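Review: Jonine 4 Star Tracker, One Winter In

Aug 25, 2026

I bought the Jonine 4 last fall with one purpose in mind, which was to take longer exposures of the night sky without the stars turning into lines. I had been shooting from a plain tripod for years and had gone as far as I could with it. I've now used the tracker through a full winter and most of a summer, so this is a longer report than the one I posted when it arrived.

For anyone new to these, the tracker sits between the tripod and the camera and turns slowly to match the rotation of the earth. You point its axis at the celestial pole, start the motor, and the stars stay put on the sensor while the shutter is open. The Jonine 4 is at the small end of the range. It fits in a coat pocket if the coat is a large one, and it goes in the side pocket of my camera bag with the wedge removed.

What comes with it

You get the tracker body, a polar scope, a wedge with two adjustment knobs, a charging cable and a cloth bag. There is no ball head, so if you don't have a spare you will have to buy one. The printed manual is four pages and covers charging and mounting. Polar alignment is in a separate document you download, and the drawings in it are for the older model, which had the power switch on the other side. That confused me for most of an evening.

Setting up

Alignment is the part that decides whether you get anything usable. The first time, I did it in the yard in gloves, and it went badly. The azimuth knob on the wedge is small and smooth, and with thick gloves on I couldn't tell if I was turning it. I have since put a strip of grip tape around it. The altitude knob is bigger and I left that one alone.

The polar scope is clear and the reticle lines are thin enough to be useful. The illuminator is too bright on its lowest setting. I put a piece of red film over it. Once you have done the alignment a few times it stops being a chore, and by January I could have the camera running before my eyes were properly used to the dark. 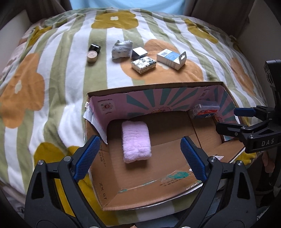 One thing to watch is that the clamp holding the tracker to the wedge can shift slightly when you swing the camera to a new part of the sky. I lost two good nights to this before I understood what was going on. Now I frame the shot first, tighten everything, and check alignment again at the end. It adds a few minutes. The clamp screw takes a hex key, and the hex key is not in the box.

Tracking

With a wide lens I get clean stars at 3 minutes nearly every time. At 4 minutes I throw out some of the frames. With a short telephoto I keep it to a minute or less, and even then a gust of wind will ruin a frame. None of this is a complaint. It's a small tracker with a small motor, and if you want to shoot distant galaxies through a long lens, you need a heavier mount and somebody to help carry it.

The winter Milky Way is where it has been the most fun. It's the fainter side, and from a fixed tripod I never got much more than a gray smear. Tracked frames show the dark lanes and some of the red patches, and I was surprised by how much color was in the ordinary stars once they were given time to build up. I did most of that shooting from the pullout above Lasine, which is dark to the north and west. The town lights wash out the south side up to a fair height.

It's no help with the northern lights. They move too fast for long exposures, and a few seconds on a plain tripod gives better shape. If that is mainly what you go out for, put the money toward a faster lens. I leave the tracker mounted and switched off on those nights so I can go back to stars when the lights fade.

There is a half-speed setting for pictures that include the landscape. It splits the blur between the sky and the ground, and I don't care for the results. I take one tracked frame for the sky and one untracked frame for the ground and put them together later.

Cold and battery

The battery is built in and can't be swapped, which was my biggest worry before I bought it. On mild nights it outlasts me. In deep cold it gives up much sooner, and the charge light is no guide, because it stays green until shortly before the motor stops. I run it from a power bank in an inside pocket with a long cable. The port cover is a rubber flap that gets stiff in the cold, and mine has started to tear at the hinge.

The motor itself has never failed in the cold. It makes a faint ticking that you can hear when there is no wind. The tick is normal, according to Jonine support, who answered my email in two days and were polite about it.

Dew and frost are a bigger problem than the temperature. Frost forms on the front of the lens well before anything goes wrong with the tracker. I use a heater strap made by Brusis, which runs from the same power bank. It works, but it eats into the charge, so plan for a bigger bank than you think you need.

Load

The stated limit is 4,000 grams. I wouldn't go near that. My usual camera and wide lens come to well under half, and the tracker handles them without trouble. With the heavier telephoto on, I can see the wedge flex when I touch the focus ring. A counterweight kit is sold separately and I haven't tried it.

Compared with the older model

A friend lent me the Jonine 3 for a couple of weekends before I decided. The tracking felt the same to me. The 4 has the better wedge and a charging port that fits current cables, and the 3 has an easier power switch to find in the dark. If you already own a 3 and it's working, I don't see a reason to change. Used ones come up fairly often and would be a sensible way to start.

Who should buy it

If you already go out on clear nights with a tripod and a wide lens, it will get you better pictures and it's light enough that you'll bring it along. If you only get out 2 or 3 nights a year, you may spend most of them relearning the alignment.

I'm keeping mine. I plan to replace the port cover before the dark season starts, and I've ordered a taller wedge bolt so I can stop kneeling in the snow to look through the scope.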